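Lemora household robot, progress report for June

The open day at Nondedton was the best two hours this project has had so far! We had 14 visitors through the lounge area, 13 of them seeing Lemora for the first time, and they stayed well past the talk to ask questions. The Mirach team joined us for the afternoon and brought plenty of ideas of their own.

We chose tidying up as the theme, mostly handling small trash bags, which are soft and change shape as soon as you pick them up.
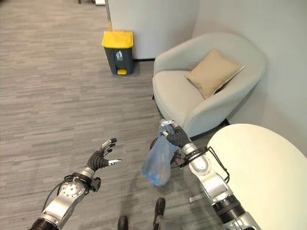
Demonstration: Trash

Lemora pinches the light-blue bag by its gathered neck with the right hand and keeps the left one open. The bin with the yellow lid is the target, a short way off across the carpet. Visitors loved watching the fingers, and so did we.

Two requests came up again and again: more speed, and a go at the bin's foot pedal. We'd like to put part of the remaining Konstantinidis grant toward the pedal and will send a costed plan next month.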